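Cilness paper mill, open day in March

The mill opens to visitors twice a year and I had missed it both times last year. I took the early train to Vallejo, changed there for the coast line and walked up from Clellolport station, a steady climb with no pavement for the last stretch. Gates opened at 9.30. Entry was free but you had to sign for a hard hat.

Our group was led by Arlindo Frota, who runs the finishing side. He started in the rag store. Cilness still makes part of its output from cotton, mostly offcuts from shirt makers, and these arrive in bales of 200 kilos. Buttons and zips are meant to be off by then. There was a tray of the ones that weren't.

From there we went through to the beaters. The noise was too much for talking, so Frota had given his explanation in the corridor first – a beater load takes most of a shift, and the longer it runs the harder the finished sheet. The water comes from a spring above the site and is filtered twice. I had expected a smell and there was hardly any.

The main machine was stopped for a felt change, which was a pity, although it meant we could stand right beside the wire. It dates from before the war and has been rebuilt in sections. The mill employs 166 people across both sites and 40 of them work on this machine in shifts.

Hand sheets are made in a separate building. Fulgencio Sarmiento showed us how to dip the mould and shake it level, and anyone who wanted a turn could have one. Mine came out thick at one corner. He put it in the press with the rest and posted them on afterwards.

Lunch was soup and rolls in the canteen, £2 with a visitor's ticket. The shop sells seconds by weight and I came away with more than I needed, including a pad of the grey Muka drawing paper.

I stayed the night in Clellolport. The room had a patchwork cover on the bed, a television on the wall and air conditioning, and there were packets of snacks to eat.

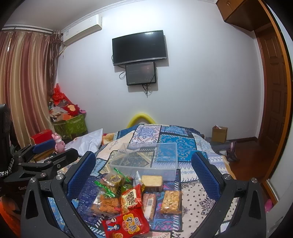 Can you buy paper at the mill on ordinary days?
Only from the trade counter, which is open in the mornings and sells full packs. Seconds are kept back for the open days.

The next one is in the autumn. Wear flat shoes, as the floor by the beaters is wet.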